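Bought the Custness rolling pin in December, so this is after a good few months of proper use. Short version – four stars, would be five if the ends were better.

Mine's the cream one with the dark red sleeve. They do a plain one as well but it was out of stock and I wanted it before the family came. £22 plus postage, which felt steep for what is basically a stick.

Good stuff first. It's the right weight. Not heavy heavy, but you don't have to lean on it. Pastry rolls out nice and even, hardly any sticking if you flour the top properly. Chapatis brilliant. Did 30 for my sister's do and my wrists were fine the next day, which they never were with the old marble thing. Length is good too, goes right across my biggest tart tin with a bit spare each side. 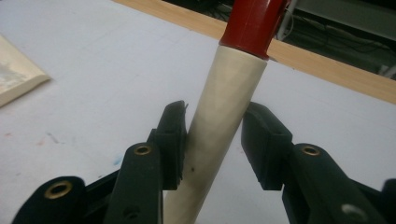 Cleaning is easy, wipe with a damp cloth and dry it straight off. Don't soak it. Leaflet says no dishwasher and I beleive it, Chantelle Mkhize at work put hers through and it came out dull and sort of tacky. She emailed Custness and got a polite no.

Moans. The sleeve is glossy, so buttery hands slide on it. I keep a tea towel by me now. Also the join between the red and the cream – a bit of dough gets in the line there if you roll right up to it, and you need a fingernail or a cocktail stick to get it out. Not the end of the world, just annoying when you're in a rush. And the cream shows marks more than I'd like. Turmeric, don't even try.

No thickness rings with it. The Radebe one has them and costs £27, so if you do a lot of biscuits get that instead. I borrowed my neighbour's for a weekend and the rings are good but its lighter, and I went back to mine for bread.

Delivery was slow, nine days, box a bit squashed but the pin was fine. No bag or stand so it lives in the jug with the wooden spoons.

Would I buy again, yes. Probably the plain one, if they ever get it back in. Left-handed by the way, makes no difference with this.

Edit, July 2019: still straight, still using it most days. Sleeve hasn't come loose. Price has gone up again so wait for a sale if you can.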